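Laundry and Small Bedrooms: The Questions I Get Most

I've been writing about housework in tiny homes for about six years now, and the same questions keep landing in my inbox. So I finally put the answers on one page. If yours isn't on the list, the contact form still works (I read it on Sunday, usually with coffee).

Do I really need a laundry basket in the bedroom?

I think so, yes! I tried keeping ours in the bathroom for a whole winter and the clothes just piled up on the bed. Now it lives on the floor near the foot of the bed and things mostly land in it. Mostly.

What size should I get?

Smaller than you think. I had a big Tronholm hamper that held 100 liters and it was a monster - I'd put off washing until it was full, and then I couldn't carry it. The one I use now is a Dornetti, 39 liters, open top, no lid. One basket is one load.

Lid or no lid?

No lid. I know they look tidier. But a lid is a shelf, and a shelf gets stuff put on it, and then you can't open the lid.

Where do the half-worn clothes go? Not dirty, not clean enough for the closet.

This is the question I get more than any other. A stool. Seriously, a plain metal stool does the job better than any of the fancy valet stands I've tested. You drape things over it, they air out, and when you need a seat you move them. My one rule is that when the stool is full, something has to go in the wash or back on a hanger. I've seen people use the back of a door for this too, and that's fine if your door closes properly with a coat on it. Mine doesn't.
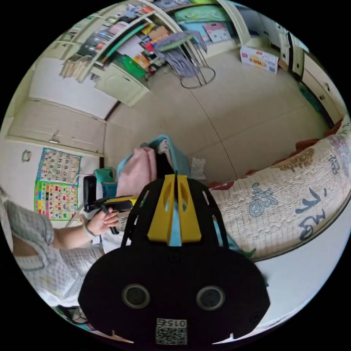
Hooks are the other thing people suggest, and I like them for bags and robes. For shirts I don't, they leave that little bump at the back of the neck.

How often do you wash a quilted bedspread?

About once a month in summer, less when it's cold. Cold water, gentle cycle, and give it the machine to itself. If it's printed, turn it printed side in before it goes in the drum. I dry mine over two chairs and flip it at lunchtime. If you have a red blanket or a red throw on the bed as well, wash that separately the first few times. Ask me about my pink pillowcases.

My shelves are stuffed with books, boxes and kids' things. Where do I start?

With one shelf, and not the worst one. Pull everything off, wipe it down, put back the things you'd go looking for. Boxes go low, books at the height where you can read the spines. I used the Otden dividers for a while and they're okay, but a shoebox cut in half does the same job.

Is it OK to have learning posters up in a bedroom?

Of course it is! Number charts, shapes, whatever they're into. Hang them at kid height, and wipe the glossy ones with a barely damp cloth when you dust.

What about cardboard boxes on the floor?

I give a box until the end of the month. After that I open it, and if I'm surprised by what's inside, most of it can leave.

Which wardrobe do you have?

A Hellström, the tall narrow one, model 3156. They've stopped making it, sorry. Measure your ceiling before you buy anything tall, and measure in two spots - floors in old apartments slope more than you'd guess.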